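The Clearing at Nemmont

The letter from the agency said the flat at Nemmont came furnished, and that the furniture was of quality. I have been letting and unletting rooms for most of my life and I know what quality means. It means there is one good thing and you are paying for it.

The good thing was the marble. Dark brown, veined white, and according to the agent it had come out of the old Arden hotel, where it had been since 1794. I asked him whether they had pink wallpaper at the Arden in 1794 as well, with leaves on it the size of oars. He said the wallpaper was more recent.

He wanted my signature and the deposit, 2000, by November. I said I would look round by myself first, if it was all the same to him. He went down to sit in his car.
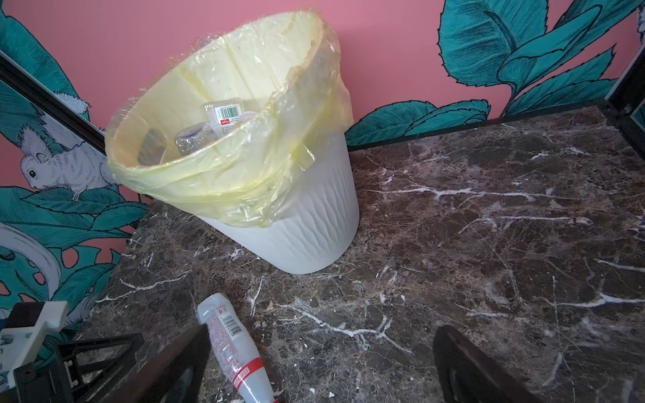

I have always gone to the rubbish before the cupboards. People clean a cupboard for you. They put a fresh liner in a bin and think that settles it, and then they drop something in on the way out. A bit of clear packaging with a barcode on it, a crumpled bit of plastic, and crumbs left lying on the famous stone. So somebody had been eating or unpacking in a flat that the agent swore had stood shut since the Le Goff business went under.

I ran a finger along the edge and looked at the finger. If that dust was two years old, so was my coat.

He came back up sooner than I had asked him to. I mentioned the crumbs. He said it would have been the cleaners. I said I'd never met a cleaner who left crumbs, and he said these were from Helline, as though that explained it. The next day he rang to tell me the cleaners were in again, properly this time, and that I was welcome to come and see how thorough they were.

I went, of course. You don't get invited to watch thoroughness very often.
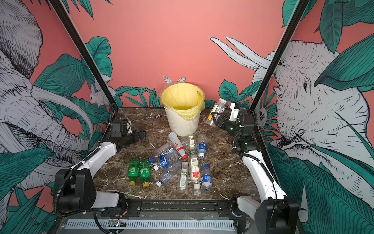
It was bottles, mostly. Bottles all over the marble, some with labels and one squashed with none, and a red cap that I found myself staring at while the agent talked about water pressure. Where had all but one of them been the day before? I had opened every door in the place, and under the sink too. He said they must have been on the balcony. I said there was no balcony. He checked his papers and agreed with me.

"It's only plastic," he said. "It'll all go in the bin."

"And who drank it?"

He told me he could take 50 off the rent. I hadn't asked for anything off the rent, and I said so, and he made it 50 off and the first month free. I have never yet been given a month free by a man with nothing to hide, but I have also never turned one down.

I moved in with two suitcases. The wallpaper is as bad by lamplight as it was by day. Last night I heard a bottle cap being unscrewed, quite slowly, on the other side of the leaves. I put it down to the pipes, and then I got up and moved my chair against the wall.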